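木材识别入门 第三讲讲义:木纹从哪里来

上节课有同学问,为什么同一棵松树锯出来的两块板,花纹会差得那么远?问得太好了,今天整堂课就围着这个问题转。请把上次发的样片带来,没领到的课前到讲台拿,一共37片,看完放回盒子里,顺序别打乱。

一、先把三个方向弄清楚

看木头之前,先问自己:我现在看的是哪个面?

横切面:垂直于树干锯开,年轮是一圈一圈的。
径切面:沿半径方向锯开,年轮变成近乎平行的直线。
弦切面:与年轮相切着锯开,会出现抛物线或者山峰一样的花纹,木工师傅叫它“山纹”。

三个面请务必亲手画一遍!我自己当学生的时候背了两个星期都记不住,后来拿一根胡萝卜横着竖着各切几刀,一下子就通了。胡萝卜没有年轮,但方向感是一样的。

二、早材与晚材

温带的针叶树春天长得快,细胞腔大、壁薄,颜色浅,叫早材;到了夏末,细胞变扁,壁变厚,颜色深,叫晚材。一浅一深合起来就是一个年轮。松木上那些清清楚楚的线,主要就是晚材带。

用指甲在样片上轻轻划一下,浅色的地方容易留印,深色的地方硬得多。老松木地板踩久了会有细细的棱,道理也在这儿:软的早材先磨下去,硬的晚材留了下来。下次去老房子,脱了鞋感受一下,真的很有意思。

补充一个常被问到的:年轮宽是不是木头就好?不能这么看。针叶材年轮太宽,晚材所占比例往往偏低,密度和强度也会跟着下降。环孔材(比如栎木、白蜡)的情况又不一样,留到第五讲。

三、节子

节子是枝条的基部,被逐年加粗的树干包了进去。分两种:

活节:枝条活着的时候形成,与周围木材长在一起,比较牢固。
死节:枝条枯死以后才被包住,与周围组织不相连,常有一圈深色的边,干燥后可能松动脱落。

看节子的时候,别只盯着节子,要看它旁边的纹理!木纹会绕着它走,像溪水绕过石头。刨到这个地方容易戗茬,刀要磨利,吃刀要浅。

节子的形状也会告诉你锯切方向。弦切面上多是圆形或椭圆形,径切面上可能拉成一长条,尖的一头指向髓心。

四、颜色与光线

松木刚刨出来颜色很浅,见光以后慢慢变黄,再往后发橙。所以写观察记录时,一定要注明光源。去年Ottar Bakke来我们班做讲座,带了一块在Kallio旧仓库里放了多年的松木板,上半节课放在窗边,下半节课拿到台灯下,好几位同学在记录里把它写成了两种木头!从那以后,我要求大家每份记录至少在两种光下各看一次。

强烈的反光会把纹理“洗掉”。遇到这种情况,换个角度,侧着看,线条就回来了。 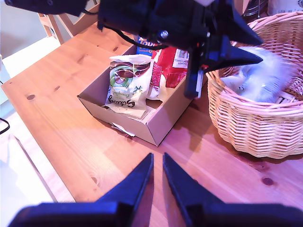 图1 浅色松木桌面,可见木纹与深色小节,左下方反光较强。

五、课后练习

1. 在家里或学校找一件实木家具,判断桌面或侧板属于哪个切面,画草图,标出髓心可能在的方向。
2. 找一个节子,观察周围纹理的走向,判断是活节还是死节,写出依据。拿不准就写拿不准,把犹豫的地方说清楚,同样给分。
3. 选做:用10倍放大镜看松木横切面,试着找树脂道。它们多半在晚材附近,像小小的针眼。找到的时候那种高兴劲儿,我到现在还没腻!

作业正文最多可写164字,草图不限。交给助教Eetu Vainio,写明样片编号。

六、下次课预告

第四讲讲木射线,会用到栎木的径切样片,银光花纹特别漂亮。请提前读讲义附录甲,并带一支软一点的铅笔,我们要做拓印。

讲义更新:2026年9月18日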